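Nivside serving trays: three months in our kitchen

I have been meaning to write this one up since July, when the old melamine tray we'd had from my mother-in-law finally split down the middle with a full teapot on it (the teapot lived, the rug didn't). I wanted something light, cheerful and not too dear, and after far too many evenings of looking I settled on the Nivside from Stovville. I bought the green to begin with and have since gone back for a second, which probably tells you how this review is going to go!

The first thing I liked was the raised edge. My previous trays all had a mean little lip that let a teaspoon shoot off the moment you tipped them, and with this one I can carry soup upstairs to the spare room and arrive with most of it. It also wipes down beautifully. I've had beetroot on mine, and turmeric, and a whole afternoon of poster paint, and only the turmeric needed a second go with bicarb. 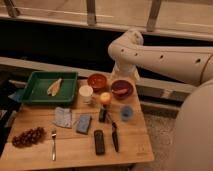
Green tray on the table, with a purple bowl further along.

It weighs 400 grams on my scales, so it's no trouble to lift even when my wrists are playing up. I do wish the corners were a touch less square, as the Potura one I tried at my sister's was kinder to the hip when you catch it going round the worktop. The Potura also has proper handles. It was quite a bit heavier, though, and it wouldn't fit in our dishwasher however I turned it, so back to Nivside I went.

I also looked at the Koo, a lovely thing with a cork base, but it can't be soaked and I know myself too well.

One grumble is the smell when you first unwrap it. Mine needed two nights by the open back door before I'd put toast anywhere near it. The second tray was better, so perhaps I was unlucky.

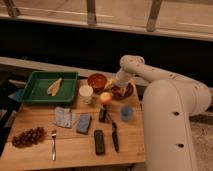 Would I buy it again?

Well, I did, so yes. If you need handles, get the Potura and wash it in the sink. For breakfasts, crafts and carrying everything out to the garden in one trip, I'm very happy with mine, and I may yet be tempted by a third if they bring back the yellow.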